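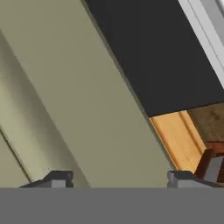
Fig. 1. Wrist camera view in the simulated kitchen, gripper open.

Course materials > Robot Manipulation > Lab handouts

Unit 6: Comparing grippers and camera placement in simulation

This handout goes with the second simulation lab. Read it before you start your runs. You will use the same arm for everything and change two things: the gripper fitted to the wrist, and the camera the controller gets its pictures from. The kitchen is the one from Unit 5.

1. What is being compared

Two grippers are set up in the course files. Lepik is a parallel gripper with short, blocky fingers. Skultine is also a parallel gripper, with longer and thinner fingers and a smaller maximum opening. Both close at the same speed and with the same force limit, so leave those settings alone.

Two camera setups are available. The wrist camera is fixed to the hand and moves with it. The side camera stands in the room and does not move. You may run the controller on either one or on both together.

2. The wrist camera

The fingers always show up in the same place in a wrist view. This is handy, because the space between them tells you where the gripper is pointed. The rest of the picture changes a great deal with small motions of the arm. When the wrist rolls, the whole room tilts with it, and edges you expect to be level run on a diagonal, as in Fig. 1. A controller trained only on upright views does badly with this.

The second problem is plain surfaces. When the hand is near a cabinet or a panel, one flat color can fill most of the view. There is very little there to judge distance from. Look through your recorded wrist pictures and mark the ones where you, as a person, could not say how far away the surface is. The controller will usually have trouble in the same places.

3. The side camera

A fixed camera gives a steady layout. The counter, the oven and the cabinets stay where they are from one run to the next, and the arm is the only large thing moving.

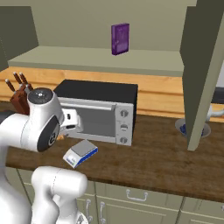

The cost is that the arm gets in the way of its own work. An elbow or a forearm can hide an object on the counter, and things near the base of the oven may be only partly in view once the gripper is close to them. The oven handle is long, so some of it normally stays visible. A small item does not have that advantage. An open cabinet door can also hide part of what stands behind it.

Depth is the other weak point. From the side it is hard to tell if the gripper is touching the handle or is still short of it. Use the contact log for this and do not guess from the picture.

4. Controllers

Bakari is the position controller you used in Unit 5. Lovberg adds force feedback at the wrist and slows down on contact. On the oven door the difference is easy to see in the logs. Bakari keeps driving toward its target after it touches the handle - the force trace climbs until it reaches the limit. Lovberg backs off sooner but takes longer to finish.

5. Procedure

Run 15 practice trials first and throw them out.
Set the step limit to 700 for each trial.
Use random seed 436 so that results can be compared across groups.
Change one item at a time: gripper, camera or controller.
Save the wrist and side pictures for every trial, including failed ones.

The full batch for the class is 1,000 trials, split evenly between the groups. If a trial stops early, record the step number and the reason given in the log. Do not rerun it.

6. What to hand in

A table of success rates for each setup, with one short paragraph under it. Choose two failures and explain each one using the pictures and the force trace. A collision between the hand and the cabinet counts as a failure even if the task was finished afterward.

The July section of the course repeats this lab on the real arm, so keep your settings files.

Last updated: 5th June
Contact the course office | Back to top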